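Story points vs hours for a small team?

skitach_pm
We're three people and we just finished the Tamura rollout. Estimated 225 hours, logged 425. My boss now wants us on story points because a consultant told him they fix this. Has anyone seen that work?

Othmane Kabbaj
I've heard that pitch at two companies. Points got turned back into hours on a spreadsheet within a month. Your estimate was bad, and renaming the unit won't make it good.

britura77
Disagree. We switched in May and planning meetings got a lot shorter. People stopped arguing over half a day here and there.

Othmane Kabbaj
Shorter meetings, fine. Did the dates get any better?

britura77
Too early to say. Morale did.

kernar_dan
So no data, then. I'd want to know where the extra hours went before changing anything. On our last job 151 hours were change requests that got waved through in chat — no estimating method catches those.

skitach_pm
Probably the same with us. I never split them out.
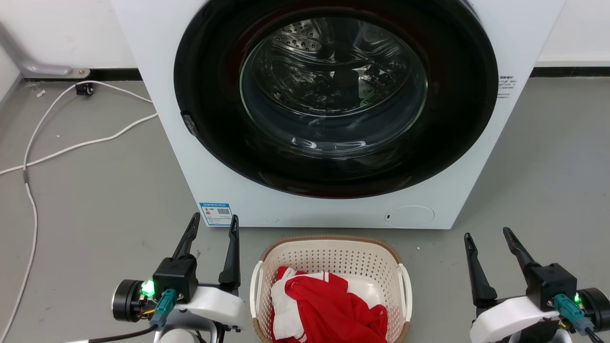

Should change requests be logged apart from the original tasks?
Log them on their own line, with the name of whoever approved each one, and leave the first estimate alone.

britura77
Sure, but you can do that with points too.

Othmane Kabbaj
You can. I've yet to meet a team that does.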